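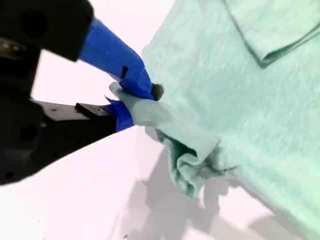

Knit fabric

Knit fabric is cloth made from yarn that has been looped together, row by row, in place of the crossed threads of a woven cloth. It is the usual material for T-shirts, underwear, socks and light sweaters. The loops can open and close when the cloth is pulled, and this gives knits their stretch.

Structure

The vertical columns of loops are called wales and the horizontal rows are called courses. In single jersey, the most common T-shirt knit, the front shows small V shapes and the back shows rows of bumps. A cut edge of jersey tends to curl - toward the back at the sides and toward the front at the top and bottom. Rib and interlock knits lie flatter and are used for cuffs, collars and heavier shirts.

Weight

Knits are sold by weight per unit of area. A jersey of 149 grams per square meter is a light to medium T-shirt fabric, while one of 284 grams is closer to a sweatshirt.

Color and heather

A heathered knit has a soft, slightly streaked look. It is made by mixing fibers of different shades before spinning, or by blending two fibers that take up dye differently. Pale colors such as mint green and light gray often show the streaks only at close range.

Handling and folding

A single layer of jersey is limp and does not hold its shape when lifted. Pinched at one point, it bunches at the grip and hangs in deep folds below it. Shirts are easier to fold from a flat surface, with the sleeves turned in first and the body then folded in half or in thirds. Sharp creases are less lasting in cotton jersey than in a woven shirt cloth, although a shirt left folded under a heavy stack may need pressing.

Care

Most cotton knits can be machine washed. Drying flat limits stretching in heavy pieces, and hanging a wet sweater by the shoulders can lengthen it. Snags should be eased back through to the wrong side with a blunt needle, never cut, as a broken loop can start a run.

See also: Interlock, Rib knit, Selvage, T-shirt

Last edited May 31, 2026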